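Bin picking cell: gripper stalls near back wall, protective stop, then part count goes wrong
Integration and Cells > Troubleshooting
Page 1 of 1

Posted by tolstack
Posts: 77

Looking for a second opinion on a fault we have been chasing since February. Cell is a KUKA arm, two-finger gripper, one sheet-metal bin with sloping walls. Parts are rectangular bars in two colors, dark green and brick red. Vision and pick planning run on Kerau. Cell control is Kettle.

Symptom: on bars lying close to the rear wall, the arm goes down, the fingers stop short of the closed position, and the controller throws a protective stop on external torque. After the reset the planner drops that bar from its list and carries on with the others. The cycle ends with "bin empty" while a bar is still in the bin.

I logged 1,640 attempts. 15 ended in the torque stop. Every one was a bar at the back, lying close to parallel with the wall. Bars on a diagonal nearer the front have never done it. 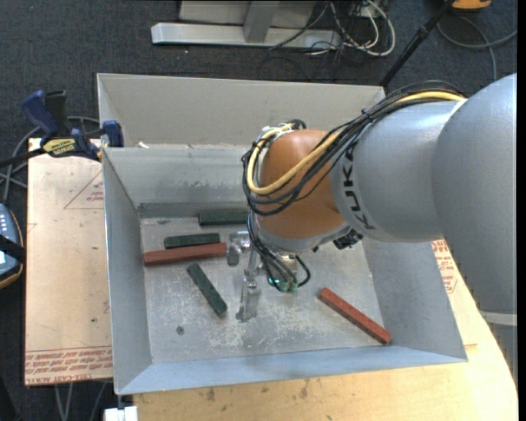
Things already ruled out: finger pads replaced, hand-eye calibration redone twice, payload data checked against the gripper drawing. Air pressure is not a factor, the gripper is electric. The torque limit is where the integrator (Zorkeo) left it, and I would prefer not to raise it.

Posted by m_harrow

First suspect is the wall model. Sheet-metal bins are rarely the shape on the drawing. If the rear wall slopes and Kerau has it as vertical, the far finger has clearance in the software and none in the bin.

Post the bin model parameters if you can.

Posted by tolstack

Model is a scan of the bin, not the drawing. The slope is in it. The scan was taken on a different table, before we moved the cell, but I re-registered the bin position afterward with 9 touch points.

Posted by dresspack_dan

I would look at the cables before the bin. You have a bundle going over the wrist and down to the gripper. When the arm reaches for the back, how much slack is left, and what do the hanging cables touch? External torque monitoring does not know a bar from a cable. If the bundle loads axis 5 or 6 at the end of the approach, you get the same stop in the same place every time.

Quick check: run the rear approach in T1 with the bin taken away. If the torque reading still climbs, the fingers have nothing to do with it.

Posted by m_harrow

Disagree. He says the fingers stop short of closed. A tight cable does not hold a finger open.

Posted by dresspack_dan

It does if the stop trips while the gripper is still closing and the Kettle routine pulls the enable. The finger position after a stop tells you when it tripped. It does not tell you why.

Posted by quietrelay

Both of you are on the mechanical fault. The one I would open a ticket for is "bin empty" with a bar in the bin. A stop is a nuisance. A cell that reports empty when it is not will let someone reach in to swap the bin, or let the next batch land on top of a leftover.

We had this on a Jusow cell. Failed picks went on an ignore list and the list was cleared only at a bin change. The empty signal was computed from the candidate list, so ignored parts did not exist. Fix was two lines: compute empty from the raw detection, and raise an operator message if the ignore list is not zero.

Also, please do not treat "bin empty" as permission to enter. Entry goes through the safety circuit, whatever the planner thinks.

Posted by tolstack

Entry is through the guard circuit with a request button, so that part is covered. You are right about the list. I found it in the Kettle config, it is called "skip_failed" and it defaults to on.

Ran the T1 test with the bin removed. Torque on axis 5 rises over the last part of the rear approach, though it stays under the limit. Put the bin back, no bars: same curve. With a bar against the wall it goes past the limit when the fingers touch.

Posted by dresspack_dan

So the cable eats most of the margin and contact does the rest. Reroute first, then retest.

Posted by m_harrow

Or the contact is wrong and the cable only makes it visible. A clean grasp should not push axis 5 anywhere. I would still check the wall – put a straightedge down the rear slope and compare it with the scan. And check that the bin is not shifting under its clamp.

Posted by tolstack

Will do both, cable first as it is the shorter job. skip_failed is off for now, so the cell halts with a message after a failed pick. I will post the torque curves once the bundle has been moved.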